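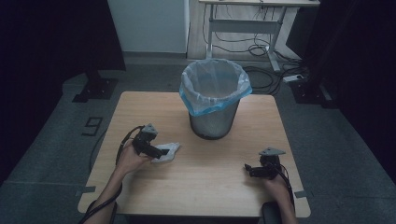

Kitchen caddy liners to be free again in Balamden from the end of the month

Tuesday, August 11, 2026

Good news for anyone who's been rationing their caddy liners since the winter! The council has agreed to bring back free rolls for every household in Balamden, and you'll be able to pick yours up from the library, the leisure centre or the Riltent Road shop once the first delivery lands.

If you've moved here recently, a bit of background. We used to get two rolls a year through the door, no questions asked. Then in January the scheme was stopped to save money and we were all told to buy our own or use newspaper. I tried newspaper. I lasted a fortnight, and I'm still finding bits of damp crossword stuck to the bottom of the caddy.

Plenty of people gave up altogether, by the sound of it. Angharad Penry, who looks after recycling for the council, told last week's meeting that food waste collected from the town had dropped by 85 tonnes over the spring compared with the year before, and most of it had gone straight into the ordinary rubbish, where it costs more to get rid of. So the saving wasn't much of a saving. She put it more politely than that.

The meeting itself was a lively one (I was at the back, next to the radiator that can't be turned off). Tomos Gronow had brought a petition with 119 names on it, mostly from the flats behind the station, where the caddies have to be carried down several flights of stairs. "Try doing that in July with no liner," he said, and got a round of applause for it.

Not everyone was keen. Kelly Damasceno wanted to know why the rolls couldn't be delivered like before, and I have to say I'm with her on that one. My neighbour doesn't drive and the library is a good walk from our end of town. The answer was that delivery is the expensive part, but the council will post a roll to anyone who rings up and says they can't get out. You'll need to ask, though — it won't happen by itself.

A few practical bits, as I know I'll be asked. It's one roll per household to start with, and you'll need something with your address on it. A roll should last nearly six months if you change the liner twice a week. The liners are for the small kitchen caddy only, so please don't use them in the outdoor bin, and don't put ordinary plastic bags in the food waste either. The lorry crews have been leaving those behind with a sticker on.

Sevim Ateş at the Riltent Road shop says she'll have 200 rolls behind the counter when the scheme starts and can get more within a couple of days. She's open until eight most evenings, which is handy if you can't get to the library in working hours. She'd also like me to mention that she doesn't have any yet, so please stop asking!

The council will look at the figures again after Christmas and decide whether to carry on. If you've got views on that, or on the delivery business, the next meeting is open to everybody and the tea is free. Bring your own biscuits.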